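Our Winter of Floors: A Little Gallery

So many of you wrote to ask how the house was coming along that I finally sat down with a pot of coffee and put this page together. For anyone new, we are Elli and Valtteri, and we bought the old Hametti place with its 886 square feet of worn carpet, tired linoleum and one very loud radiator. The plan was to do the floors first and everything else after, because everybody we asked said you should do it the other way around and we are stubborn people.

I should say that I'm the one writing (Elli Kettunen, hello!) and Valtteri Kauppinen is the one who knows what he's doing. He laid floors for two summers with his uncle at Lindqvist and still has the knee pads. I mixed grout, carried things up the back steps, and made a great many sandwiches.

We gave ourselves a budget of $4,000 for all the floors together, and I'm pleased to report that we stayed under it until the very end, when the thresholds came in and we did not.

Choosing the tile

This part took longer than the laying, if you can believe it. I had samples from Loment leaning against the baseboards for most of the winter, and I'd move them from room to room depending on the light. I was all set on a green until Valtteri's mother came for supper and said, very kindly, that it reminded her of a swimming pool where she had once lost a shoe. After that I couldn't un-see the pool, so we went with a pale white and I have been happy with it every single day since.

The boxes came on two pallets from Sornon, 32 boxes in all, and the driver was nice enough to help us get the first few in before it started to sleet. We stacked them in the hall and walked sideways for a month.

Getting ready

If you're planning something like this yourself, leave more time for the old floor than for the new one. Ours had linoleum, then a layer of something brown, then more linoleum in a pattern I rather liked (I kept a square of it, and it's in a drawer somewhere). Underneath there was a dip by the door that took two rounds of leveling compound. Valtteri checked it with the long level, then with a marble, and then with the long level again.

We started laying in the middle and worked out toward the walls, so that the cut pieces would end up at the edges. I learned to back butter a tile, and I learned to leave the spacers alone once they were in, after being asked twice.

The gallery

The pale white tile, from close up. I'm so fond of this floor! It makes even a gray afternoon feel a bit brighter, and it goes with every rug we own, including the ones that don't go with each other.

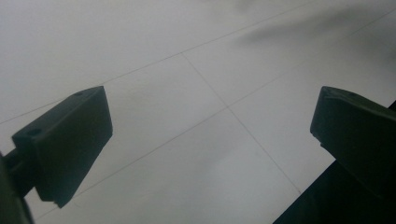
What's next

The upstairs hall, most likely in May, once we've caught our breath and our knees have forgiven us. It will be wood up there, and I already have three samples leaning against the baseboards. We have also promised ourselves new trim downstairs, and Valtteri has set aside $300 for it in an envelope on the refrigerator, which I have only borrowed from once.

Do write if you have questions about grout or leveling, and I'll pass the hard ones along to Valtteri. He answers in the evenings, usually after the dishes.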